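# Cleaning a wall-mounted spout and the sink around it

Applies to a steel sink set in a granite counter, with the faucet spout coming out of a tiled wall. Allow 15 minutes the first time.

## What you need

- One microfiber cloth
- A spray bottle of warm water with a few drops of dish soap
- A second spray bottle with equal parts white vinegar and water, labeled
- A shallow tray to hold the bottle and the cloth
- An old toothbrush

Keep vinegar off the granite. It can dull the sealer, and some dark stones etch. Spray it onto the cloth, never toward the faucet.

## Spout and flange

1. Close the tap fully and let the spout drip out.
2. Wipe the spout with the soap mix to remove grease. Vinegar does little on scale that still has a film over it.
3. Dampen a clean part of the cloth with the vinegar mix and wrap it around the spout. Leave it for 3 minutes.
4. Turn the cloth back and forth around the spout, working from the wall flange to the outlet. Support yourself on the wall with the free hand if the reach is long. Do not pull down on the spout; the joint behind the flange carries the load.
5. Brush the outlet and the line where the flange meets the tile.
6. Rinse with plain water and buff dry. Chrome left to air-dry will spot again.

Steel wool is for pans. It scratches chrome, and the scratches hold scale.

## Folding and storing the cloth

Rinse the cloth, wring it, and fold it into a rectangle that fits the front of the tray. Press it flat with both hands. The bottle goes behind it. A tray with a raised rim keeps drips off the stone.

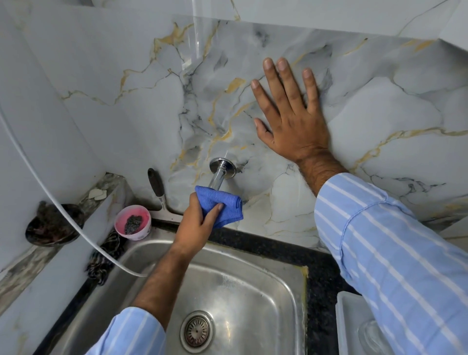
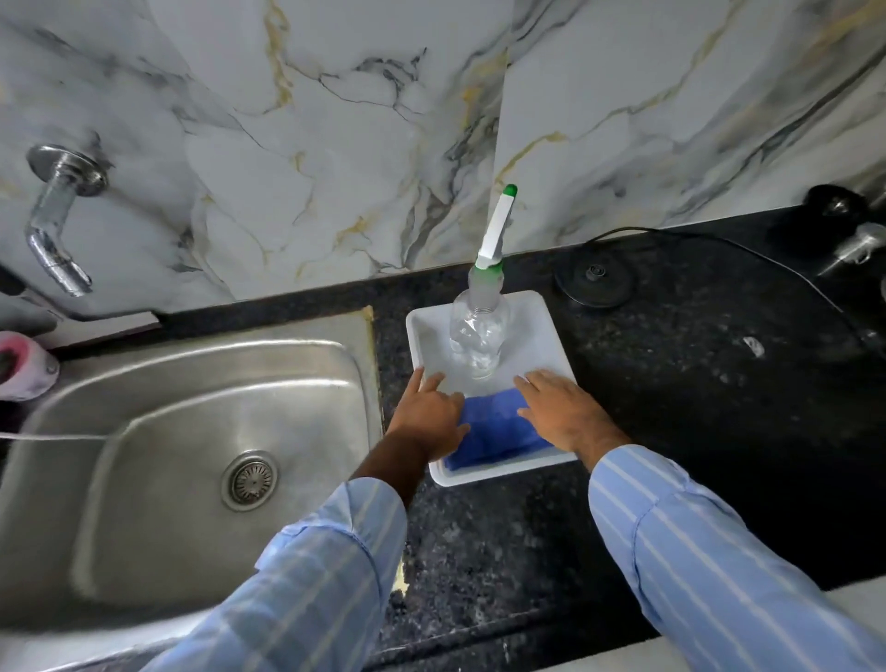
*First picture: cloth wrapped around the spout. Second picture: cloth folded in the tray, in front of the spray bottle.*

## Basin and sealant

Wipe the basin in the direction of the brushed grain, then lift the strainer if yours comes out and brush the holes. Rinse toward the drain.

Go over the sealant seam with soap only. Yellowing in silicone is usually permanent. If the seam is lifting or soft, cut it out and reseal; cleaning will not help. Let the joint dry overnight before applying new sealant, and follow the cure time on the tube.

## Schedule

Dry the spout daily. Repeat the vinegar step every two weeks in hard-water areas, monthly elsewhere. Wash the cloth at 60 °C (140 °F) without fabric softener.

Text: Intan Nair. Checked by Yusri Harahap, May.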